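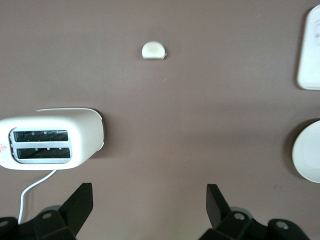
Die Greifplanung mit Handgelenkkamera steht im Mittelpunkt des heutigen Vortrags, genauer gesagt die Softwareschicht zwischen Bilderfassung und Bewegungsausführung. Die Arbeitsgruppe in Drollonitz hat diese Schicht unter dem Namen Zomby neu aufgebaut und am 19. April 2023 intern freigegeben. Für die Segmentierung ist eine Anordnung wie auf der Folie anspruchsvoll: Toaster, Teller und der kleine halbrunde Gegenstand sind sämtlich weiß, die Tischfläche ist matt und beinahe ohne Struktur. Die Farbe trennt also Objekt und Untergrund zuverlässig, die Objekte untereinander jedoch kaum. Bitte darauf hinweisen, dass der Teller am rechten Bildrand nur teilweise erfasst ist.

Folie 2 — Aufbau der Verarbeitungskette

Zomby besteht aus 3 Modulen: Wahrnehmung, Szenenspeicher und Planer. Das Wahrnehmungsmodul liefert Masken und eine Schätzung der Objektlage. Der Szenenspeicher führt diese Angaben über mehrere Ansichten zusammen. Der Planer greift ausschließlich auf den Szenenspeicher zu und niemals unmittelbar auf das Kamerabild. Diese Trennung wurde im Vorprojekt Wogan noch nicht eingehalten, was die Fehlersuche erheblich erschwert hat.

(Kurze Pause. Rückfragen zur Schnittstelle auf Folie 6 verweisen.)

Folie 3 — Angeschnittene Objekte

Ein Objekt, dessen Maske den Bildrand berührt, erhält im Szenenspeicher den Status »unvollständig«. Es gilt für die Kollisionsprüfung als Hindernis, wird aber nicht als Greifziel zugelassen. Erst eine weitere Ansicht kann den Status aufheben. Die Hülle eines unvollständigen Objekts wird über den Bildrand hinaus fortgeschrieben. Das Verfahren ist bewusst vorsichtig ausgelegt und führt gelegentlich zu Umwegen.

Folie 4 — Eigenmaske des Greifers

Die Finger und ihre Halterungen liegen dauerhaft im Sichtfeld und müssen vor der Segmentierung ausgeblendet werden. Die Maske wird aus dem kinematischen Modell und der gemessenen Öffnungsweite berechnet. Eine feste Maske hat sich nicht bewährt: Bei weit geöffnetem Greifer verdeckte sie Bereiche der Tischfläche, die tatsächlich frei einsehbar waren.

Kabel bleiben ein offener Punkt. Eine helle Netzleitung, die hinter einem Finger verschwindet, wird derzeit in der Regel als eigenes Objekt geführt. Die Zuordnung zum Gerät erfolgt noch von Hand.

Folie 5 — Auswertung

Der Prüfdatensatz umfasst 1629 Einzelansichten. Jede Änderung am Wahrnehmungsmodul wird gegen den vollständigen Satz geprüft, bevor sie in den Hauptzweig übernommen wird. Für den Planer ist eine Zeitgrenze von 200 Millisekunden je Anfrage festgelegt. Wird sie überschritten, hält der Arm seine Position, und die Anfrage wird mit dem vollständigen Szenenzustand protokolliert.

(Hier nicht auf einzelne Messreihen eingehen; die Tabellen stehen im Anhang.)

Folie 6 — Schnittstelle und Ausblick

Der Standort Bercombe übernimmt die Schnittstelle ab August. Bis dahin bleibt das Nachrichtenformat eingefroren. Erweiterungen sind schriftlich anzumelden und mit einem abspielbaren Protokoll zu belegen.

Für die nächste Fassung ist vorgesehen, die Auswahl der zweiten Ansicht dem Planer zu übertragen. Gegenwärtig fährt der Arm eine fest hinterlegte Folge von Kamerapositionen an, auch wenn bereits die erste Ansicht ausreicht.

Überleitung zur Diskussion. Folie 3 für Rückfragen bereithalten.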